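Korby Dining Room, Table Reset Line: Monthly Safety and Inspection Checklist
Craddock Residential, Zornuswood site. Inspected Jun 14, 2023 by Beca Prosser, floor safety.

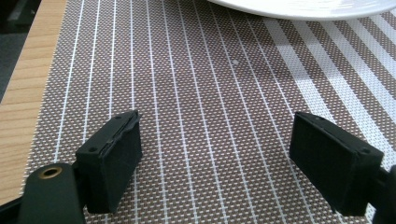
Item 4: woven mat at the reset station, pale speck near the middle, gripper fingers at the mat.

Key: OK, FIX, WATCH. Comments are mine and the site manager has asked me to keep them shorter. I have tried.

1. Emergency stop within reach of both standing positions. OK
Moved in the spring after we found that only tall people could stop the machine. The new spot suits everyone except whoever parks the tray cart in front of it. Tape is on the floor. Please respect the tape.

2. Floor marking around the Dristamthorpe arm. WATCH
Worn through on the kitchen side, where people cut the corner. The route we drew adds 17 steps to a trip for clean forks. I walked it, and I would cut the corner too. Suggest moving the fork bin.

3. Gripper fingers, hand-held unit and arm. FIX
Edge of the pad layer on one hand-held finger looks uneven. Check the screws on both fingers and replace the pad if it has lifted. Log it in the book and not on a napkin.

4. Placemats clear of crumbs before plates go down. FIX
One speck, found by a person. The arm does not regard crumbs as its department. The old job card said "wipe and set." The new one says "supervise set," and the wiping fell down the gap between the two. I have written it back in by hand, pending a proper card in July.

5. Plates free of chips at the rim. OK
Still checked by fingertip and by eye. Staff tell me this is the part of the job they would have given the machine first.

6. Lifting and reaching. OK
Real improvement. The dinner shift used to carry more than 300 plates out of the low cabinet, and the arm now does the bending. Two people have said their backs are better. One has said she is bored. There is no box for bored, so I am putting it under Lifting.

7. Noise at the station. OK
Quieter than the dish room, louder than the conversation it replaced.

8. Staffing during automatic running. WATCH
Minimum is 2. On the late shift the second person was covering the front desk, which is 40 feet away and behind a door. That is a minimum of one with a friend nearby.

9. Training sign-off. FIX
Late shift signatures are all in the same pen and, to my eye, the same hand. Redo in person, with me in the room.

Open items to Beca before the next inspection. Items 3 and 4 first.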